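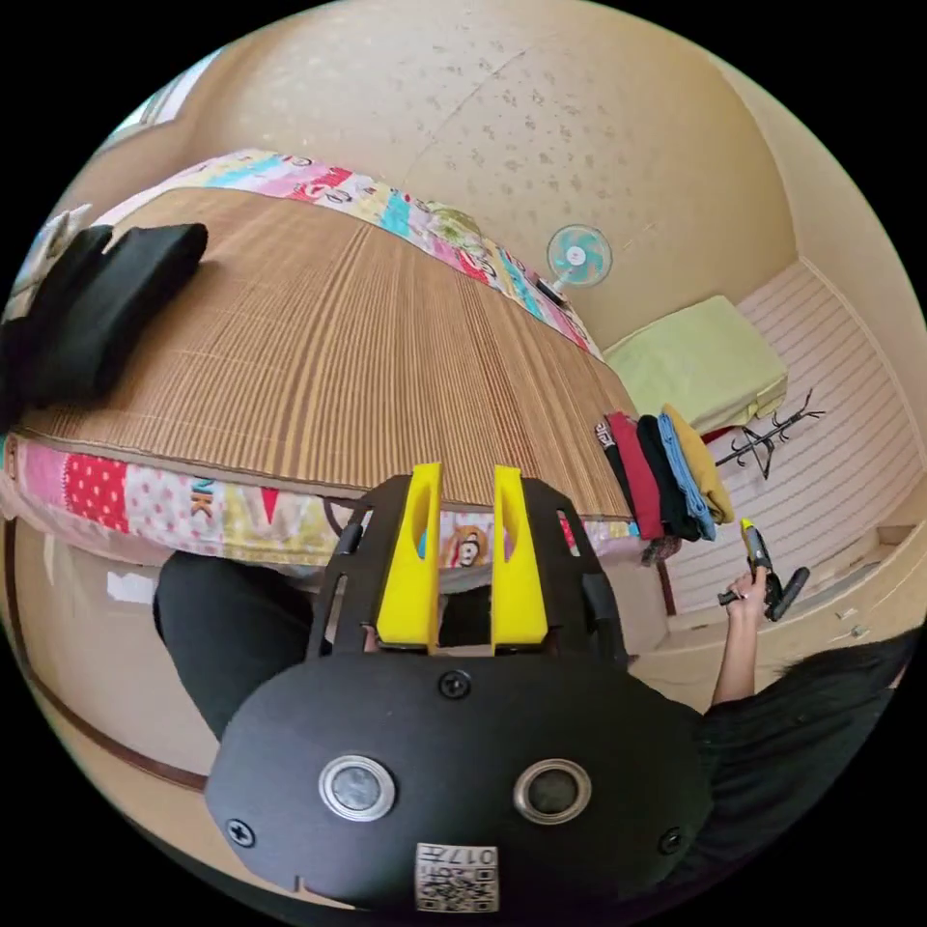 The yellow fingers on the hand-held gripper, with the glue gun up by the folded clothes.

I have been swapping fingers on this thing since January and I finally have opinions I'm willing to put in writing. If you only came for the short version: soft yellow pads for most household stuff, hard tips for anything thin, and please buy more spare screws than you think you need.

For anyone new to the blog, I collect demonstrations at home with a hand-held gripper. You hold it, you do a chore with it, the wide camera sees what the fingers see, and later that turns into training data for an arm that lives on my desk (mine is a Nerthorpe, the small one, second hand and a bit wobbly at the wrist). The arm and the hand-held unit take the same fingers, so any time I change one I have to change the other, and I've gotten pretty quick at it.

I've had three sets on the bench. The yellow ones in the photo are the Cevetti softs. They're tall and foam-like with a rounded oval cutout near the top of each one, and they sit in a black skeletal frame. The second set is the Sukness hard tips, which are narrow and smooth and look a little like salad tongs. The third is a pair I cast myself out of silicone, and I'll get to those.

What I love about the Cevettis is how forgiving they are. I can come in at a lousy angle, way off center, and they just wrap themselves around whatever it is and hang on. A rolled pair of socks? Great. A plastic cup? Great! A paperback held by the spine is fine too, as long as I don't get greedy and try to lift it by one corner. My policy training seems to like them for the same reason I do. The arm is never as accurate as my hand, and with soft fingers a small miss still ends up as a grab.

I ran the same pick list with all three sets, 67 picks each, same objects in the same order. I'm not going to pretend this was a proper study. The Cevettis got me through the list with the fewest drops by a good margin, the Sukness tips came in second, and my silicone pair came in a sad third. The list was heavy on clothes and kitchen things, and I know that tilts it toward soft fingers. If I'd picked 67 coins and keys you would be reading a very different post.

Clothes deserve their own paragraph. Folded laundry is where I spend most of my recording time, and it's really two jobs. Picking up a whole folded shirt is easy with the softs, you just pinch the thick edge and go. Pulling the top layer off a stack without dragging the rest along is miserable with them, because the pads are wide and they grab two layers before you notice. The Sukness tips are so much better at this. I slide one under the top layer, close, lift, and most of the time only the one garment comes with me. If somebody made a soft finger with a hard thin lip at the end I would order it tonight.

About my silicone fingers. I was very excited about these. I printed a two-part mold, poured them on a Saturday-morning kind of high, and they came out looking terrific. Then I used them. They are too floppy near the tip, so they fold sideways when I press down on a table, and they pick up every crumb and hair in the apartment. I made a second batch with a stiffer mix that was better, but by then I had used up 200 grams of the stuff and most of my patience. They're in a drawer. I may try again with a rib down the back.

A few notes on the camera, as I get asked. The fisheye view is a huge help when you work close to furniture, and I wouldn't go back to the narrow lens I had before. I can be right down next to the bed and still get the bedding, the window, the wall fan and half the ceiling in one view, and all of that gives the tracking something to lock on to. The woven mat looks wild through it, by the way, all those fine slats curving away from each other toward the edges. Plain white walls are still trouble. If you're losing tracking, turn a little so there's some pattern in view and see if that helps before you start messing with settings.

Finger color matters more than I expected too. Bright yellow against nearly anything in my room is easy to find in the video, and when I scrub through footage I can tell right away how far open the gripper is. My silicone pair was a milky gray, and against light bedding it was hard to see where they ended.

The software side is the Ghoneim logger, version 2, which I like a lot now that it stopped eating my last clip of every session. It wrote out 288 clips last month with no corrupted files. I still wish it let me tag which fingers are mounted. For now I put it in the folder name, and yes, I have gotten that wrong, and yes, I had to rewatch a whole evening of footage to fix it.

Small practical things, in no order. Check the screws on the front face before you start recording. Wipe the soft pads with a barely damp cloth, and let them dry all the way. Redo your open and closed calibration after every finger swap, even if it's the same model going back on. And if you switch hands halfway through a session, write it down somewhere, my left-handed clips look like they were recorded by a different person.

Next up is a set of longer fingers for reaching into the closet, plus another go at that top-layer problem. If you've tried gluing a thin lip onto a soft pad, leave me a comment and tell me what you used. I'd especially like to hear how it held up after a few weeks of laundry.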